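Gray patch and small dark mark on a pale wood table top - sand it or leave it?
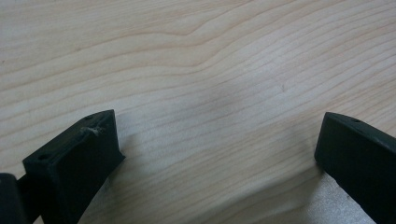 Plandley, Mar 29, 2000

Category: Furniture and surfaces / Finishes
Asked by: tmw_bench
Replies: 3

I have a work table with a pale blond wood top, matte with a slight sheen. I bought it used and have no record of the species or of what was put on it. The grain is long and wavy, with a little pink and tan in it.

There are two things I would like to fix. One is a faint gray area with no clear edge, a bit right of center. It is easier to see from the window side. The other is a tiny dark mark a little to the right of it, sitting across one of the grain lines. I can't tell if it is a scratch or a speck of something in the finish.

So far I have wiped the top with a damp cloth and then a dry one. No change to either. I have not used any solvent.

Questions: is the gray area in the finish or in the wood, and can the dark mark be treated alone without refinishing the whole top? I have 243 grit paper from Cordero (their numbering, it is sold as a finishing grade) and a can of Prullitura clear matte left over from a shelf. The table has to be back in use by June.

Reply from Babita Kushwaha
Marked as accepted

Don't sand yet. First make sure the gray area is there at all. A soft patch with no edge on a matte top is quite often a shadow, or a place where the sheen is a bit different from the wood next to it. Put a lamp low at one end of the table, look along the surface, then move the lamp to the other end. If the patch shifts or goes away, leave it alone.

If it stays put, test the finish on the underside or a back corner. Put a drop of denatured alcohol on a cotton swab and hold it there for a few seconds. If the finish goes sticky, it is probably shellac, or possibly a lacquer that alcohol affects. If nothing happens, it may be varnish, an oil that has cured, or a water-based coat. The test narrows it down but doesn't settle it.

Then try mineral spirits on a white cloth over the gray area, with light pressure, going with the grain. That takes off wax and oily dirt and is safe on most cured finishes, but do the hidden spot first. Open a window and lay the cloth out flat to dry outdoors afterward. Don't ball it up.

A gray stain that is still there after that may be below the finish. Water with a trace of iron in it will do that on woods that contain tannin. Oxalic acid is the usual treatment, but it only works on bare wood, so you would be stripping the whole top. For a faint patch I would not.

On the dark mark: drag a fingernail across it. If the nail catches, it is a scratch or a pit. If you feel a bump, it is something stuck on and may lift with a plastic scraper held nearly flat. If you feel nothing, it is under the finish or part of the wood, and I would stop there. A pit that size can be filled with a hard wax stick one shade lighter than the mark. Level it with a plastic card.

Reply from oldshop6

Just sand it. I did one like this with a block, 2 coats after, took some 3 hours plus drying. Looks fine.

Comment from Babita Kushwaha: That works if the top is solid. If it is veneer you can go through it before you notice. Look at the end of the top for grain that carries over the edge. Also, spot sanding a matte top leaves a dull or shiny patch larger than the mark, so if you sand you need to do the full surface and recoat it end to end.

Reply from r.d.

I used the Flultatari paste on a gray spot and it got lighter, though mine was on a darker table so I don't know how it would go on yours. Has anybody tried it on pale wood?

Follow-up from tmw_bench

Did the lamp test. The gray area is weaker with the light at the far end but I can still find it, so I think part of it is shadow and part is a change in sheen. Nail does not catch on the dark mark. Will do the mineral spirits on the underside first. Sandpaper is back in the drawer for now.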